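Sastia Robotics Club
Minutes of the regular meeting, May 18, 2022
Room 4, Trurkumine Technical High School

The meeting was called to order after the last bell. The minutes of the previous meeting were approved with one correction to the parts list.

1. Budget
The club has $494 left for the school year. The members voted to set aside $200 for the entry fee and van to the Hassanpour Challenge. Replacement servos will be ordered from Arkari out of what remains. The order has to go in before the end of the month or it will be charged to next year.

2. Gripper
The gripper team reported on the fingers. Bare plastic slides on smooth objects, so the team has been wrapping the upper part of each finger in a white fabric-like covering and leaving the lower part as it is. The white roll is being used as the practice object. The rules call for a cylinder to be picked up from the side, carried across the table and set down without rolling.

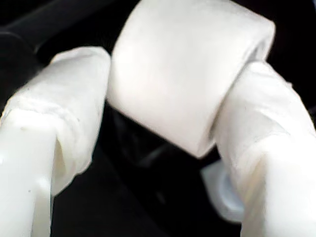
Two problems are still open. The covering bunches up after repeated grips and has to be smoothed by hand, and the closing force is set by guesswork. One member proposed gluing the covering down. Another pointed out that it will need to be changed between rounds and asked for something that comes off. The team will try both and bring the results to the next meeting.

3. Code
The pick-up routine now runs from a single button. The set-down routine still opens the fingers too fast. The programming team asked that the arm not be moved to another bench while they are tuning it, as the positions have to be entered again each time.

4. Driving practice
Practice slots are 2 per member per week until the competition. The sign-up sheet is on the cabinet door. Anyone who misses a slot without crossing it out goes to the bottom of the list.

5. Other business
Permission forms for the Hassanpour trip are due Friday. The soldering iron tips need replacing. T-shirt designs were put off to the next meeting.

Meeting adjourned at 4:45.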